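Chapter 6

Weight and Balance in the Travel Trailer

Learning objectives

After studying this chapter, the student should be able to:

Define the weight terms printed on a trailer's certification label and on the tow vehicle's door placard.

Calculate the cargo capacity remaining after water, fuel gas and added equipment have been counted.

Explain how the position of cargo affects tongue weight and sway.

Carry out a scale visit and record the readings on a standard worksheet.

Advise an owner whose trailer is over one or more of its ratings.

Key terms

Axle rating, cargo capacity, gross combined weight, gross vehicle weight rating, payload, scale ticket, sway, tongue weight, unloaded weight.

Opening case: the Dalitz at Jimgate

In February a couple brought a single-axle Dalitz travel trailer to the service counter at Jimgate. They reported that the trailer had begun to wander on the highway, mostly on long downhill grades and when large trucks passed. They had owned it for six seasons and had not noticed the problem before. The tires were of the correct type and were properly inflated. The hitch ball was the right size and the coupler latched fully. The service writer, Jeanie Tennant, found no fault in the brakes or the suspension.

The label inside the entry door gave an unloaded weight of 3,275 pounds and a cargo capacity of 1,405 pounds. When asked what the trailer carried, the owners answered that they packed lightly. They took clothing for two, a few pans and some folding chairs. They did not mention the fresh water tank, which they filled at home before each trip. They also did not mention a steel rack bolted to the rear bumper during the previous summer, or the generator and bicycles that rode on it.

Tennant asked them to return with the trailer loaded as it would be for a two-week trip, and to leave nothing out. The readings from that second visit appear in Section 6.4, where the student will be asked to work through them. For the present, it is enough to know that the trailer was under its gross rating. Its total weight was acceptable. The fault lay in where the weight had been placed.

The case is a common one. Owners who would never overfill a fuel can or ignore a brake warning light will often load a trailer by the space available. A cabinet that closes is taken to be a cabinet that is not too full. Technicians, for their part, are trained to look for worn or broken parts, and a trailer that has been loaded badly may have no broken parts at all. The complaint is then sent from one bay to the next, and parts are replaced that did not need replacing.

6.1 The Language of Weight

Much of the confusion surrounding trailer weight comes from the terms themselves. Several of them sound alike, and sales literature does not always use them with care. In this book they carry the following meanings.

Unloaded weight is the weight of the trailer as it left the factory, including any options installed there. It does not include water, fuel gas unless the label states otherwise, or anything added by a dealer or owner. An awning fitted after delivery is cargo. So is a second battery.

Gross vehicle weight rating is the greatest weight the manufacturer allows for the trailer and everything in it. It is a rating and not a measurement. A trailer standing empty on a dealer's lot has the same gross rating as it will have on the road, fully packed.

Cargo capacity is the difference between the two. On some labels the weight of a full fresh water tank is shown on a separate line, and the student should read the whole label before making any calculation.

Axle rating is the most weight that a given axle may carry. It applies to the complete assembly, and the lowest-rated part governs. If an owner replaces the tires with a set of lower load range, the label on the trailer no longer tells the full story.

Tongue weight is the downward force of the trailer on the hitch. It is carried by the tow vehicle and must be counted against that vehicle's payload, together with the driver, the passengers and whatever is in the truck bed. This point is missed more often than any other in the chapter. A truck with a generous tow rating may run out of payload long before that rating is reached.

Gross combined weight is the weight of the tow vehicle and trailer together, loaded for travel. It bears chiefly on the engine, transmission, cooling system and brakes of the tow vehicle.

Students should write these terms in full on all worksheets until they can use them without hesitation. Abbreviations differ slightly between manufacturers, and an error made at the first line of a worksheet will be carried to the last.

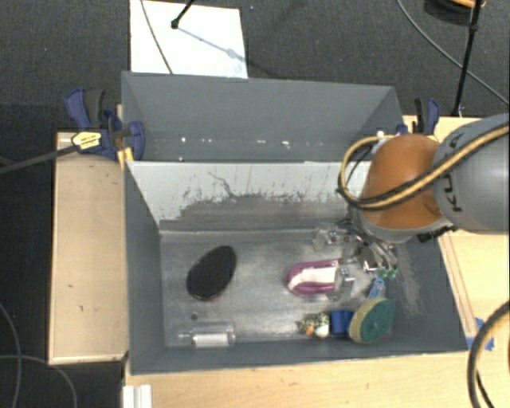 6.2 Where the Weight Goes

A travel trailer balances on its axle or axles much as a seesaw balances on its center post. Weight placed ahead of the axle presses down on the hitch. Weight placed behind the axle lifts the hitch. The farther an item sits from the axle, the greater its effect, so that a moderately heavy object on the rear bumper may do more to change tongue weight than a much heavier one stored over the wheels.

For conventional travel trailers, the usual guidance is that tongue weight should fall between ten and fifteen percent of the loaded weight of the trailer. The owner's manual takes priority where it gives a different range. Fifth-wheel trailers place a larger share on the tow vehicle and are treated separately in the next chapter.

Too little tongue weight allows the trailer to swing from side to side behind the tow vehicle. The motion may begin with a gust of wind, a passing truck or a quick steering correction. At low speed it usually dies out. At highway speed it may grow with each swing until the driver can no longer control it. Too much tongue weight presents other difficulties. The rear of the tow vehicle sinks, the front wheels lose some of their load, and steering and braking suffer. Headlights may also be aimed too high for oncoming traffic.

Liquids deserve particular attention. A gallon of fresh water weighs a little more than eight pounds, and tanks are seldom mounted directly over the axle. A tank located toward the rear will reduce tongue weight when full. Waste tanks fill as the fresh tank empties, so a trailer that was well balanced on the day of departure may behave differently on the drive home. The student should ask where each tank is and how full the owner normally keeps it – the answer to the second question is often a guess.

Distribution from side to side is easier to overlook. Slide-out rooms, kitchen equipment and water heaters are commonly grouped along one wall. If the owner then stores canned food and tools on the same side, one wheel may carry noticeably more than the other. Uneven tire wear is a possible sign, although it has other causes, and a reading from each wheel is the only reliable test.

6.3 Preparing for the Scale

A scale visit is useful only when the trailer is loaded as it will travel. Before the appointment, the owner should be given the following instructions in writing.

1. Load all food, clothing, bedding, tools and outdoor equipment in their usual places.

2. Fill the fresh water tank to the level normally carried on the road. Empty the waste tanks unless the owner usually travels with them partly full.

3. Fill the fuel tank of the tow vehicle.

4. Bring every person and pet who will make the trip.

5. Set the hitch, including any weight-distributing bars, exactly as it is set for travel.

6. Bring the owner's manuals for both vehicles.

The worksheet used in this course is adapted from one prepared by Catriona Mowat for the Veloso training program. It has space for readings with the trailer attached and with the trailer disconnected. Both sets are needed. Tongue weight is found by comparing the tow vehicle alone with the tow vehicle carrying the trailer on its hitch, with the distributing bars released.

Portable wheel scales such as the Josto may be used where no platform scale is available. They must be placed on firm, level ground, and every wheel on the trailer should be at the same height when the reading is taken. If only two pads are on hand, blocks of matching thickness should be set beneath the remaining wheels.

Readings should be entered as they are taken and should not be rounded. The technician signs the worksheet, attaches the scale ticket if one was issued, and gives a copy to the owner.

Before You Continue

Find the certification label on a trailer in your shop or on a nearby lot. Copy the unloaded weight, the gross rating and the rating of each axle. Then list every item on the trailer that appears to have been added after it left the factory, and mark whether each one sits ahead of the axle or behind it. Keep this list with your notes, as it will be needed for the first calculation in Section 6.4.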